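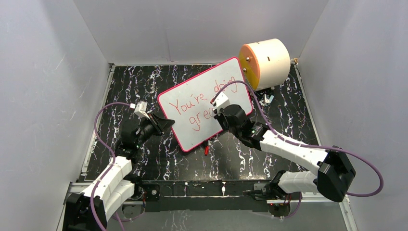

Two arms, one whiteboard. Board handling is the chore under discussion.

1/ People keep asking whether machines can do household or shop-floor chores yet. My answer depends on whether the object stays put when you touch it. A whiteboard is rigid, flat and light, and it still slides on a smooth table.

2/ Picking one up takes two grips that agree with each other. If the left side lifts first, the right side becomes a hinge. People correct for that without looking. A controller needs a force estimate at both wrists, and most cheap setups don't have one.

3/ Wiping is a separate problem. Too little pressure smears the ink, too much moves the board. Rochelle Dunstan at Tagle logged 1428 wiping attempts on her own rig and says pressure accounted for most of the bad ones. I have her plots and I believe her.

4/ On the shop floor the same job is called fixturing. Zuvard clamps everything before an arm comes near it. That works, and somebody is paid to do the clamping.
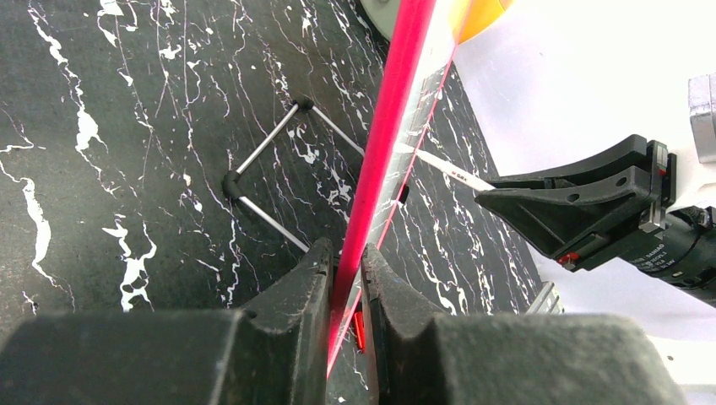
Rarndale, April

5/ Thin parts between fingers. A pink-red rod passes through the gap here, with silver rods and black corner connectors farther back on the table. From the wrist view, the fingers take up much of the bottom of the picture, so the last bit of an approach is often done half blind.

6/ A rod can also rotate in the grip. Parallel fingers resist that poorly unless the pads are soft. Ewan Te Moana swapped pads on his Dromov unit and got 3 more degrees of tilt before slip. Useful, but you would not call it solved.

7/ Where I'd put things today: moving rigid items to a known spot, yes. Two-handed work on loose parts, sometimes, slowly, with a person nearby. Clearing a kitchen table after dinner, no.

8/ Cable routing is next. Send me slip data if you have any, raw files preferred.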